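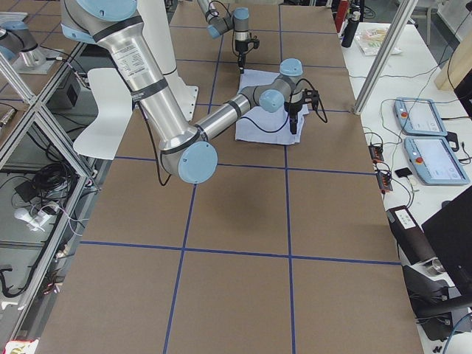 Blue cloth, folded, on the taped grid.

Jastell microfibre cloths, pack of 10 – long-term review

I bought my first pack of these in January to replace the cotton dusters I had been using for years. The pack I chose was the pale blue. They also come in grey and a yellow I didn't care for. I have now had them long enough to say how they hold up.

Each cloth is hemmed on all four sides with a flat stitch. Two of mine have started to come undone at one corner. I trimmed the loose thread and they haven't got any worse. The care label is sewn into the hem and it scratches, so cut it off before you use the cloth on anything glossy. I didn't, and there is a faint mark on the piano lid to show for it.

On glass they are very good. I do the inside of the windows with plain water and one damp cloth, then go over with a dry one. The bathroom mirror comes up clear with no spray at all. On the hob they are less use. Grease gets into the pile and stays there through a 40 degree wash, and you end up keeping those cloths for the bike.

Dusting is what I use them for most. They pick up well when dry, better than the Sakgate ones my sister-in-law swears by, which are thinner and tend to push the dust along to the end of the shelf. The Sakgate cloths do dry faster. If you hang your washing indoors that may matter more to you than it does to me.

Washing: no fabric softener, and keep them away from towels. I put a set in with a new bath towel in the spring and spent an evening picking fluff off them with tape. The colour has faded a little but hasn't run. They crease badly and stay creased, although once a cloth is damp it makes no difference.

The size is on the large side for a cloth. Folded in four it fits the hand well and gives you eight clean faces to work through, which is how Viola Sala, who cleaned our office at Arboleda, taught me to do it. Before that I used to bunch them up and wonder why the table was still streaky.

The cardboard sleeve they come in doesn't close again once it's torn, so find a drawer or a bag for the spares.

I would buy them again for glass and dusting, and I have done, in the same colour. For the kitchen I have gone back to cotton. Four out of five.

Reviewed by Viktória Szabó
Wednesday, August 28, 2024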